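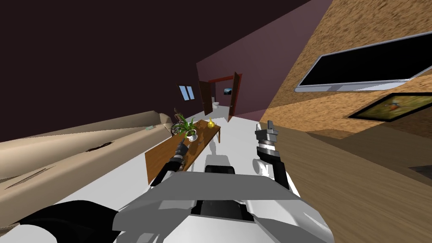
Fig. 1. Simulated living room from the robot's own viewpoint, left gripper beside the potted plant on the table.

Shared Workshop Robot Build — Session 2 handout
Skullow Workshop, Tuesday group

Last time we bolted the base together and got both arms to hold a pose without sagging, which was a lovely moment! This session is all about the simulator. Before the real arms go anywhere near a real plant pot, we let the model have a go in a room where a spill costs us a click on Reset.

The build is called Gerard, and the room file is Norero. Copy both on to your laptop before you start, and keep them in the same folder or the textures won't load.

Reading the view

Look at Fig. 1 again. The sofa, the table and the doorway are all on a slant, and the top of the torso fills the bottom of the view. Your first job is to work out which way is up for the robot. A handy trick is to pick one straight edge you know should be level (the long side of the table is a good one) and measure its angle on the screen. Write that down, then compare it with the tilt value in the log. If the two disagree, check the sign first. I have lost whole evenings to a missing minus!

Left and right

Both arms reach away from us here, so the robot's left is also our left. The left gripper is down by the plant and the right one points upwards with its fingers open. Say it out loud with your partner before you type a joint command. It feels silly and it saves a lot of muddle.

Exercise A
Load the room and step forward to frame 121. Note the angle of each elbow, then move the left gripper back from the table by 11 cm using the sliders only.

Exercise B
Do the same move with the Lim script. Open it and read it first — it's short, 138 lines, and the comments are good. Try a slower speed and see what changes in the path of the forearm.

Exercise C (if you have time)
Plan a route for the right gripper to the small yellow object at the other end of the table. Sketch it on paper, from above, with the sofa marked in. Does the torso have to turn? There is more than one decent answer and I'd love to see some odd ones.

For next time

Bring your sketch, your angle readings and a small Phillips screwdriver. We'll be fitting the wrist covers, and the workshop set is missing the size we need.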